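Writing for Wood: Finishes, Wear and Repair
Handout 3, Tabletops
Instructor: Edin Radulović

Last session we got as far as why a table wants to bend, and then the fire alarm went off. Picking up from there.

Wood takes in moisture from the air and gives it back. Across the grain it swells and shrinks a good deal, along the grain hardly at all. A top finished on one face only will take in water faster on the bare face, and by August it will have the posture of a potato chip. Finish both faces. Yes, even the one that only the dog will see.

Film finishes

Varnish, lacquer and shellac sit on the surface. They look wonderful in the showroom. Shellac dissolves in alcohol, a fact usually learned at a party. Lacquer is tougher but dislikes nail polish remover. Varnish puts up with most things except the person trying to fix one small scratch in the middle of it.

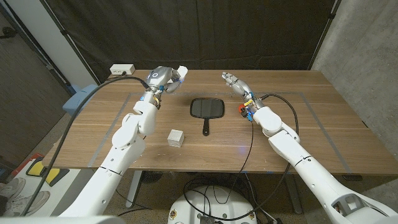
Film finishes fail at the edges first. Elbows, belt buckles and vacuum cleaners all arrive there, and the film is thinnest on a sharp corner anyway. Round the corner over slightly with sandpaper before the first coat. You will forget this, and we will talk about it in the repair session.

Haris Leka brought in the Vallero sideboard again. It has now had 7 coats. Please stop encouraging him.

Penetrating finishes

Oil soaks in and hardens (linseed, tung) or soaks in and does not (mineral oil, which is for cutting boards and optimists). Wipe on, wait, wipe off. The third step is the one people skip, and the result is a table that holds on to the newspaper.

Lay oily rags flat outdoors to dry. Linseed rags in a heap can heat up and catch fire by themselves. I have no joke for this one. 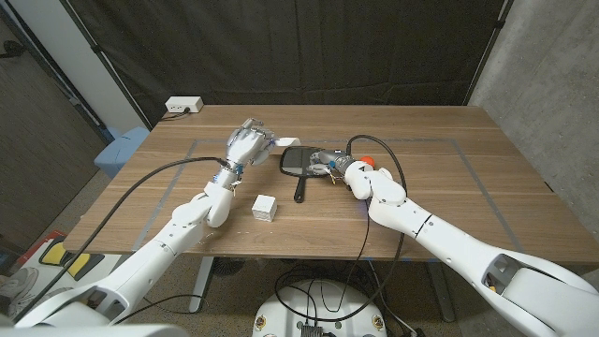
UNIT 3.2: READING THE GRAIN

Before you sand, look at which way the lines run. Sand with them. Scratches across the grain hide politely until the stain goes on, then introduce themselves all at once.

Start at 80 grit only if the top deserves it. Most need 120, then 180, then a rest.
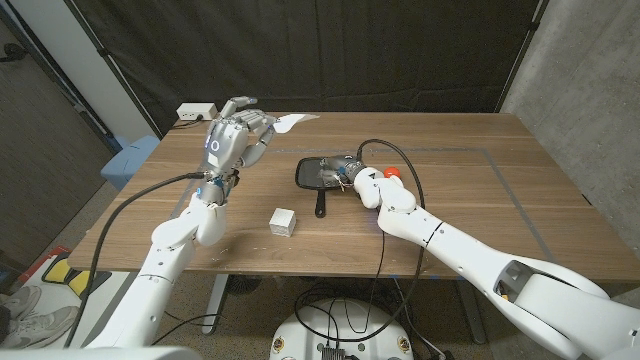 Color is where most arguments in this class begin. People bring a paint-store chip and ask for "walnut," as though the tree had signed off on it. Stain on pine gives you stained pine. If what you are after is a warm brown with the grain still showing, like the tabletop in the last photo, test your stain on a scrap of the same wood and look at it in daylight before you commit. Then put the finish over the sample too, as most finishes darken things further.

For next time: one sample board, both faces finished, your name on the back in pencil. Read the chapter on water rings.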